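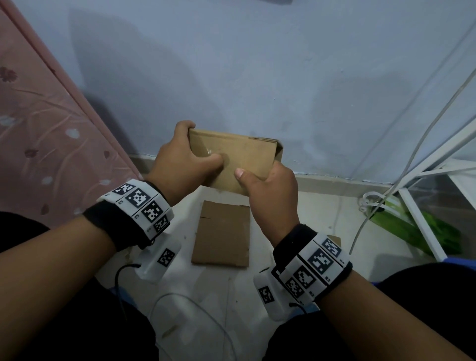 DROLLBRIDGE HOUSEHOLDS INVITED TO GIVE THEIR SMALL CARDBOARD BOXES A SECOND TRIP

Prarkton Home Goods opens its spring Box Return to every address in town, bedrooms, closets and hallways included

DROLLBRIDGE – If you have a little pile of cardboard boxes sitting on the bedroom floor, between the bed and the wall, where it was only ever meant to stay for a day or two, the folks at Prarkton Home Goods would very much like to hear from you. Beginning Monday, the family-run store will take back clean, small cardboard boxes from any household in Drollbridge and pass them along to neighbors and local sellers who need something sturdy to pack in.

The Box Return started last year as a bin by the front door of the Hayes Street store, and it grew a good deal faster than we had planned for. In its first season the bin took in 2,000 boxes, most of them small enough to hold in two hands, and by December we had moved it into a proper room of its own at the back of the building (with shelves, at last!).

"People apologize to me when they bring them in," said Debashish Majumder, who runs the program. "They say, oh, it's been on my floor since the holidays, one of the flaps is loose, is it still any good? And most of the time it's perfectly good. A box with a loose flap is still a box. Put a fresh strip of tape on it and somebody will be glad to have it."

Boxes may be brought in standing up or folded flat, whichever is easier for you. Flat ones are simpler to carry and can be tied in a bundle with string. We do ask that you look inside before you fold anything, as our sorting table has already turned up 4 house keys, a very nice pair of earrings and a birthday card with the money still in it, all of which have gone home again.
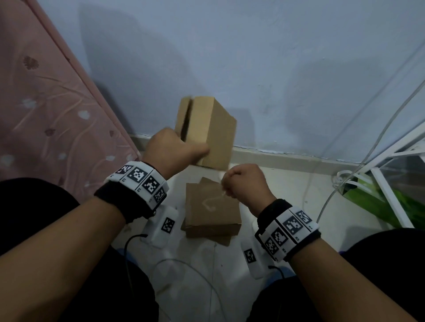 Will you take a box that has been written on?
Marker, crayon and pen are all fine, and so are old address labels, though we would be grateful if you covered or removed your own name and street before you bring it over.

A word about tape, which is the thing we get asked about more than anything else. Clear packing tape that is lying flat and holding well can stay right where it is. If it has started to lift, peel it slowly and keep it low against the cardboard, so that the top layer of paper doesn't come away with it. A small tear near a seam is nothing to worry over, and we patch dozens of those every week with a piece of tape on the inside and another on the outside.

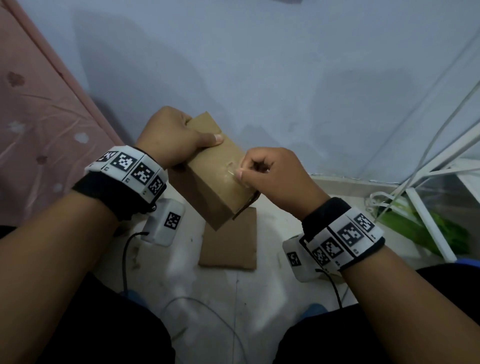

Boxes that are damp, greasy or crushed at the corners can't be passed along for packing, but please bring them anyway if you are coming by. Gorer Paper Recovery picks up from our loading door every 7 days and takes whatever we can't place, so nothing you carry in will have to be carried home again.

Drop-off is open during regular store hours at 37 Hayes Street, and there is no charge to leave boxes or to take them. Anyone moving house, mailing gifts or simply trying to get the winter things put away is welcome to come and choose from the shelves. If you can't get to the store, ask at the counter or have a friend ask for you, and we will do our best to arrange a pickup on one of our delivery runs.

Media contact: Debashish Majumder, Prarkton Home Goods, Drollbridge. Interviews and visits to the sorting room can be arranged any weekday morning.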